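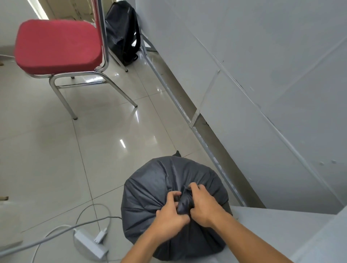 Stay for the Cleanup

By Elango Alva
30 May 2018

I love a party, but I have come to love the hour after it even more. The food is mostly gone, half the people have found their coats, and someone starts stacking plates without being asked. That is my favorite part of the night, and I think more of us should stick around for it.

I know how this sounds. Cleanup is supposed to be the price you pay for the fun. When my wife and I had our first big dinner in Horkby, with 16 people and a table that seated six, I spent the last part of the evening telling guests to leave everything where it was. "Please, go home, we'll get it in the morning!" I thought this was good manners. My mother did it, and her mother did it, and in our house a guest who touched a sponge was a sign that something had gone wrong.

Then one night a neighbor ignored me. She picked up a towel, asked where the big bowls lived, and kept right on with the story she had been telling at dinner. I washed and she dried, and we talked for longer than we had in the three years we'd lived across the street from each other. I found out that she had once driven a bread truck, and that she couldn't stand the tree in our front yard (fair enough, it drops sticky stuff on everything). None of that had come up over the salad.

I have thought a lot about why it works so well. Part of it is that your hands are busy. At a table you have to look at people, and you have to look like you're listening, and if the talk dies you both notice. At a sink you can let a minute go by. You scrape a pan and think about what the other person said, and when you answer it tends to be a better answer. Teenagers know this about car rides. My nephew will tell me nothing across a table and nearly everything on the way to practice, and he's just as good with a broom in his hand.

Another part is that the show is over. A host spends the whole evening half somewhere else, watching the oven and wondering if the quiet cousin has anybody to talk to. I'm terrible for this. I have held entire conversations at my own parties that I could not repeat to you ten minutes later. Once the trash bags come out I can finally pay attention, and the people who are still there get the version of me that isn't counting forks.

The Escobar, where we hold our January family dinner, does all of this for us. You get up from the table, you put on your coat, and the mess disappears behind you. I like the place, and the soup is wonderful. But we are always on the sidewalk by nine, saying goodbye in the cold, and every year I feel that we stopped a chapter early. Compare that with my aunt's kitchen, where the same people will stand around a pile of wet dishes until midnight arguing about who gets the last of the rice.

Leftovers deserve their own paragraph. I think dividing up leftovers is one of the friendliest things people do together. There's the hunt for a lid that fits, and the polite lying ("no, no, we'll never finish it"), and then the moment when someone admits they wanted the corner piece of the lasagna all along. Everyone goes home with a bit of everyone else's cooking. I save every clear plastic box that comes into our house for this purpose, and I hand them out freely and never expect to see them again. They come back anyway, sometimes with something in them. 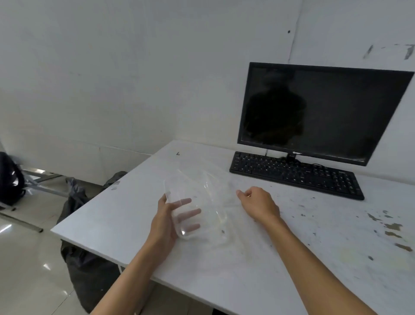
A clear plastic container, ready in hand.

A friend of mine disagrees with all of this, and she makes a strong case. In her family, she says, "stay and help" always meant that the women stayed and helped. The men carried one chair each and went out to look at somebody's car. If I write a cheerful essay telling people to pitch in, she wants to know who I think will be reading it.

She's right, and I don't have a clever way around it. So let me be plain: if you are a man and you have read this far, the pans are yours. I don't mean the chairs. Everybody likes carrying chairs, because you get to look strong and it's over fast. I mean the roasting pan with the black stuff in the corners, and the drain, and the floor under the kids' table. If the same people are always at the sink, then it's a job, and they should be allowed to hate it.

I'd also make an exception for anyone with a baby, anyone with an early shift, and anyone who is simply tired. Go home! Nobody should stand around holding a wet towel out of guilt. And some hosts really do want you gone. My brother-in-law has a system for loading his dishwasher that no other person has ever done right, and when he says he would like to do it alone, he means it. Ask once, maybe twice, then say good night.

But for the rest of us, on most nights, I think staying is worth it. It's even better when the gathering is a big one. Last year our block had its summer supper at the Fosden Street hall, with 200 people coming and going, and I can hardly remember the meal. There was a band, I think. There was a long line for corn. What I do remember is the end of it, when a handful of us were left with the lights turned all the way up and the doors open, and everything that had looked so cheerful an hour before looked like what it was.
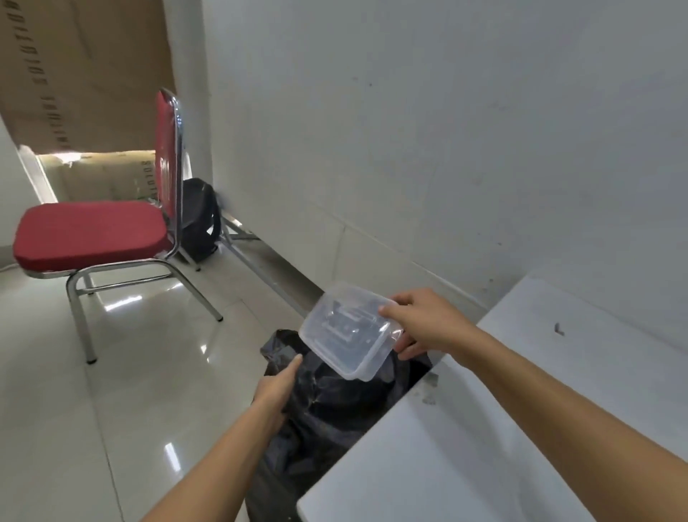

I like a room at that point. The music is off and you can hear people from one end to the other. Someone finds a sweater and holds it up and shouts, and someone else has found the good serving spoon that went missing the year before. A man I had never met taught me how to tie off a trash bag so it doesn't slip (twist, tuck, pull it tight), and while we worked our way down the hall he told me about Prendik, where he grew up, and the plum cake they make there when somebody moves away. He wrote the recipe on a paper plate. I've made it four times now, and I am getting closer.

We have another dinner coming up at our house soon, a birthday, and I've been trying out what to say at the end of it instead of my old speech. It's harder than I expected. "You can stay and help if you want" sounds like a trap, and "please help" sounds desperate. I think I'll just leave a stack of dry towels on the counter where people can see them, fill the sink with hot water, and put on another pot of coffee.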